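Temum Baseball Development Project
Progress report for August, prepared for the Hasta fund

The hitting program is two months in, and I am not ready to call it a success. Doğukan Altıntaş asked for a short account of what the grant has bought so far, so I will start with the part that bothers me.

Our batters logged 3249 tracked swings in the cage. Average exit speed went up. Then we played Çetinkaya in a four-game series and scored in only one of those games. Kaan Ağca thinks the new approach needs more time before it shows up on the scoreboard. Maybe so. I heard the same argument about the weighted bats last year, and those are now in a closet.
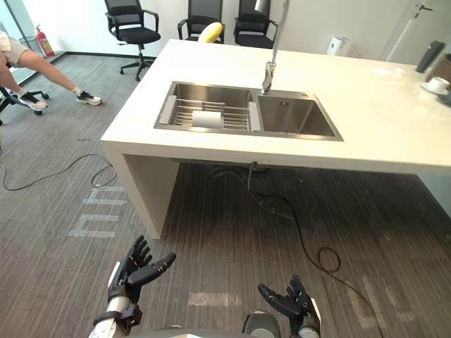 Pitching is in better shape, though I would be careful with that too. Songül Tatlı held the staff to a limit of 30 pitches per bullpen session and walks came down. The weaker half of our schedule fell in the same stretch -- Etley swings at nearly everything -- so I can't tell you how much of the drop belongs to her plan. She disagrees with me and has asked for that to be noted.

Attendance at morning practice slipped once school sports started up. Oğuzhan Karabulut moved the catchers to evenings, which helped them and annoyed the infielders.

On spending: the radar unit and the netting are paid for. The video subscription is not, and I would like to hold off. Serpil Erdem ran the trial and found that most players opened it once and never went back. The vendor says usage climbs in the second season. I would want to see that from another club before we sign.

For the next period I am asking to keep the cage hours as they are and shift the video money to a part-time infield coach. We made too many errors on routine ground balls, and no amount of swing data is going to fix that.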